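Datasets / Surfaces / Tabletops / Urix

Urix Tabletop Surfaces: README

Posted February by Valentin Onu

Filed under: Data cards, Wood and furniture, Household interiors

# Urix Tabletop Surfaces

Urix is a set of still pictures of wooden tabletops in ordinary rooms, with a text record for each picture. It was put together at Waltedthorpe for people who work on wood grain, surface finish and the effect of room light on both. Release 2 replaces release 1, which should no longer be used.

## Contents

- 1,000 pictures
- 245 tabletops
- 204 rooms
- 37 pictures held back for checking new labels

Each tabletop has its own folder. The folder holds the pictures, a plain text record and a short note on the room. Pictures of the same top under different light share a surface number and differ only in the last two digits of the name.

## What is recorded

Every record has the fields below. A field that could not be filled in from the picture is left blank. Blank does not mean "none".

- `tone`: overall colour of the wood, from a fixed list (pale, mid, dark, mixed)
- `grain_run`: direction of the grain relative to the lower edge of the picture
- `figure`: straight, cathedral, flame, burr or mixed
- `finish`: matte, satin or gloss
- `light_side`: the side on which the surface is brightest
- `shadow`: none, soft or hard
- `clear_area`: the share of the surface with nothing in front of it, in four steps

Species is not recorded. Release 1 had a species field, filled in by eye, and two labellers working on the same tops disagreed too often for it to be of use. Requests to bring it back should come with a method.

## Labelling notes

`figure` causes most of the queries. Use `cathedral` where nested arches are visible, even if they cover a small part of the top. Use `flame` where the figure is narrow and drawn out to a point. Where both are present and neither is confined to a margin, use `mixed` and name both in the free text line.

`tone` is judged on the evenly lit part of the surface. Do not take it from the brightest patch, where pale wood can read as almost white, or from a shadow, where the same wood looks greyer.
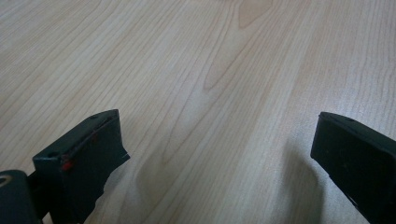

Fig. 1. Pale top, matte finish. Rounded cathedral figure near the top centre, flame figure below it; grain diagonal, lower left to upper right. Labelled `mixed`, `light_side: upper right`, `shadow: soft`.

For a diagonal grain, `grain_run` is given as the two corners it joins, lower corner first. Streaks that spread as they cross the surface are still entered as a single direction, taken through the middle of the picture. Curved lines inside an arch are ignored for this field.

`finish` should be read where the light is strongest. A faint sheen alone does not move a surface from matte to satin. There must be a visible highlight with an edge to it. Gloss is used only where something in the room is reflected clearly enough to name.

## Known problems

- Pale tops are over-represented. Dark tops are mostly from dining rooms.
- Painted and cloth-covered tables were left out from the start.
- `shadow` was added late. Folders in the Gokden group were labelled for it in one pass and have not been checked by a second person.
- Room notes vary in length and some give only the type of room.
- Joins between boards are not labelled, although they are visible in many folders.

## Changes since release 1

- Species field removed.
- `burr` added to the list for `figure`.
- Iordache folders renumbered to match the main series. The old numbers are kept in `renamed.txt`.
- Duplicate pictures removed from the kitchen folders.

## Use

Free for teaching and research. Please give the release number in any published work, as surface numbers differ between releases. Corrections to labels should quote the full picture name and the field, one correction per line, and go to Valentin Onu at Waltedthorpe.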